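Kultascombe 3: Inventory and Crafting Changes in the March Update

The March update for Kultascombe reworks how the inventory handles stacked items. Until now every consumable took one slot per unit, up to a limit of 100 slots. From this build, food, fuel and basic crafting parts stack to 20 per slot. Weapons, armor and quest items do not stack. Existing saves convert the first time they are loaded, and the conversion cannot be reversed, so copy the save folder before updating.

Fuchs, the smith in the lower town, now sells repair kits at a fixed price of 235 coins. The old price rose each time a kit was bought and did not drop again until the next chapter. Till Kröger, who maintains the economy tables, found that players on long saves were paying over 600 for a kit that restored less durability than a night at the inn. Kits bought before the update keep their old resale value.

Crafting queues now continue while the map is open. They still pause during dialogue and in the Dredader fights, where the timer is tied to the boss phases. Removing that link would mean rewriting the phase script, and the change is not planned for this version.

Two bugs from the last build are fixed. The Fastus mount no longer loses its saddlebag contents when dismissed on a slope. The recipe filter now remembers its last setting between sessions – on a controller it was resetting each time the menu closed.

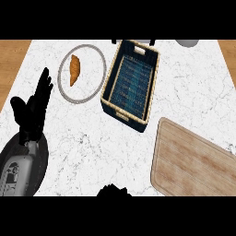 Food items have moved to a new set of item models, and the old flat icons are being retired in stages. Rowena Yap is handling the bakery group first. Each item has to be readable at a glance from the pickup distance, and the darker ridges on the croissant do most of that work against a pale plate and white marble. Healing values are unchanged. Soups and drinks keep their icons for now, and mods that replace the old icon sheet will still load, but they will have no effect on any item that has been moved over.

Known issue: splitting a stack with the mouse wheel can round down by one. Use the slider until the next patch.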